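**FOR RELEASE — 11th February**

# Keltora Publishes Results of Two-Arm Chore Trials

Keltora today released the results of its first full series of household and shop-floor trials, carried out with software from Gerlach and funded by the retail services group Joveo. The series covered 12 chores and 1,924 recorded attempts. Its purpose was to give employers and families a plain answer to a question the company receives often: can machines do this work yet?

The answer, according to the report, is "in part." Folding hand towels, sorting cutlery and placing boxed goods on a shelf were completed without human help in most attempts. Work with thin, loose or easily damaged materials remains well short of what a trained shop worker does every day.

Flower wrapping was included at the request of Joveo, whose member stores prepare bouquets at the counter. The task calls for two hands working together: one steadies the bouquet while the other manages a wide sheet that creases and shifts whenever it is touched. Keltora made 211 attempts at this chore, more than at any other in the series.

Two-arm bouquet work, with orange wrapping:

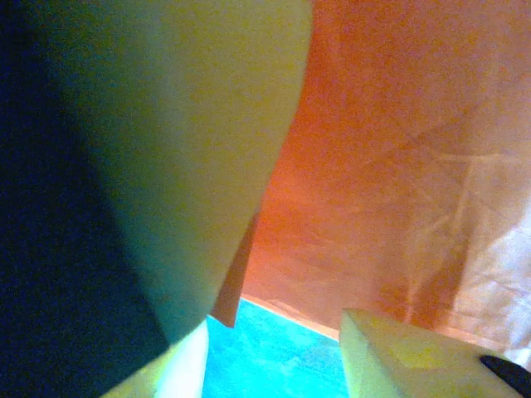
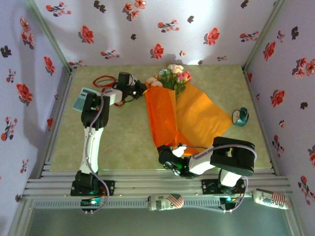
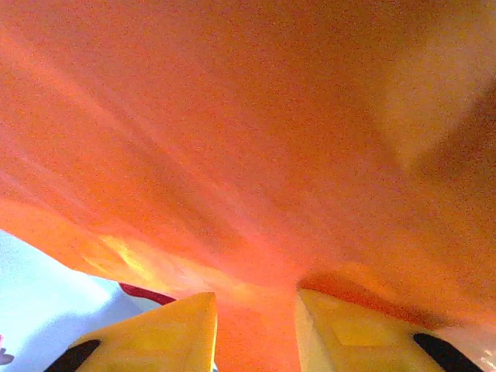 Keltora rates each chore on a four-step scale, from "not ready" to "ready for unsupervised use." Bouquet wrapping received the second-lowest rating, "possible with close supervision." The most common faults were torn sheets, loose folds and wrapping that opened again once released. Speed was also a concern. Even successful attempts took considerably longer than the same job done by an experienced florist, and the company does not recommend the task for commercial use at this time.

None of the 12 chores received the highest rating. Three were judged suitable for limited use in a back room or stock area, provided that a member of staff is present to clear faults and restart the equipment.

"We would like buyers to have these figures before they have a sales brochure," the company said in a statement. "Some chores are close. Others will need better touch sensing and a good deal more practice, and we have said so in the report."

A second series will begin in April at the Jutetti test hall, where 200 further bouquet attempts are planned. Gift boxes and paper bags will be added to the program, along with two laundry tasks carried over from the first series. Joveo has confirmed that it will continue its funding through that phase.

The full report — including ratings, fault tables and test conditions for each chore — is available free of charge from the Keltora press office. Requests to attend the trials at Jutetti should be sent to the same office.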